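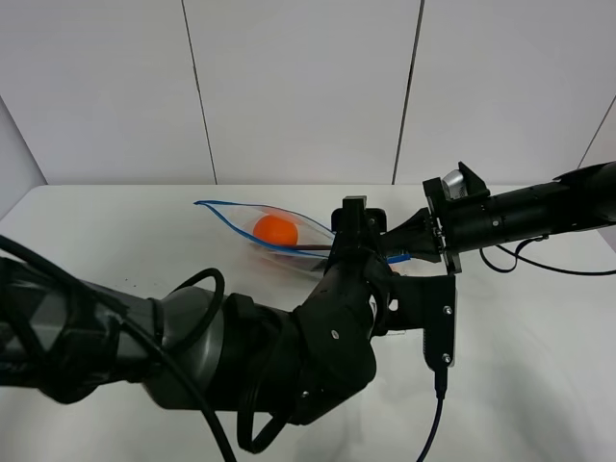 Ticket: Zip bag task, labels and usable count
Raised by: Zofia Borkowska
Assigned to: Dorota Adamczyk
Status: Open (reopened in April)
Project: Skondness

Opening note, Zofia

The dashboard gives 129 good episodes for the bag task. I don't believe it. I picked 40 and watched them end to end, both wrist views and the fixed view, and too many are marked "success" on the strength of the grippers having reached their last position. The arms got where the operator sent them. Whether the bag was shut is a separate matter and the labelling script has no idea.

I would like the count taken off the dashboard until someone has looked. The training run at Torkell is waiting on it, I know. It can wait.

Reply, Dorota

The script was only ever meant as a first pass. It checks the joint positions and the gripper widths at the end, and for the block task it agreed with us nearly every time. Can you say what is different here, apart from the bag being awkward?

Reply, Zofia

The bag being awkward is what is different. A block is where you left it. With a bag, one gripper can hold the seal while the rest of it slides, and the widths will look the same either way, since film has next to no thickness. 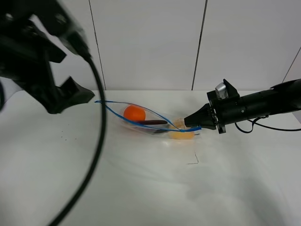 The contents matter too. With only the ball in, the bag tends to lie one way. Put the brown piece in beside it and the whole thing sits differently, and our task text still says "close the bag with the ball". If the model is meant to learn from the words as well as the pictures, those are two tasks under one name. I have asked for them to be split twice.

Reply, Dorota

Splitting by contents is fine, I'll do it from the fixed view. I can't see the case for throwing out the slipped grips, though. Operators recover from them, and a recovery is worth having. The Rutkowska notes ask for more of those.

Reply, Zofia

Recoveries yes. I am talking about episodes that end on a slip and get a tick. Keep them if you like, under "failed".

Second thing. The wrist views are being used to settle arguments they can't settle. Somebody wrote "seal visible, good" against a batch where the wrist view is mostly white and a bit of blue. Blue is not proof of a seal.

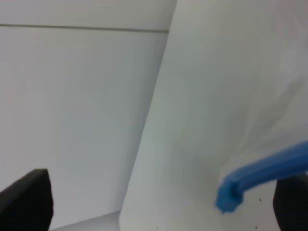
Wrist view: white curved surface, blue piece with a blunt end, a black finger in each bottom corner.

Please nobody label from a still like that one. Play the episode.

Log, Dorota, 14:10

Took the count off the dashboard. Changed the script so it writes "unchecked" where it used to write "success". Reran over the whole set, no errors.

Tried the Roniline add-on for spotting the film in the wrist views. Their page promises it copes with clear plastic. On our set it drew its outline round the reflections and gave a score of 60 with the bag pinched between the fingers and another of 60 with the gripper open. Turned it off again.

Reply, Zofia

No surprise there. I'd sooner have a person and a slow afternoon than a score that doesn't move. 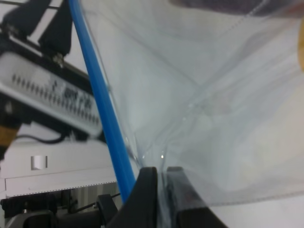
When the neck is gathered between the fingers I can tell that it is gripped, and I'm happy to mark the grasp from the wrist. I still won't mark the closing from there. Grasp and closing should be separate fields — one tick for both is how we got into this.

Reply, Dorota

Agreed on two fields. I've added them, both empty by default. The closing field needs 2 names before it counts as checked, and the export skips anything without them.

Still to do: contents split, new task text, and a line in the operator sheet about holding still at the end so that we have something to look at.

Reply, Zofia

Leave this open. I'll go through the same 40 again with the new fields, and I want to see how far apart your marks and mine are before anything goes to Torkell.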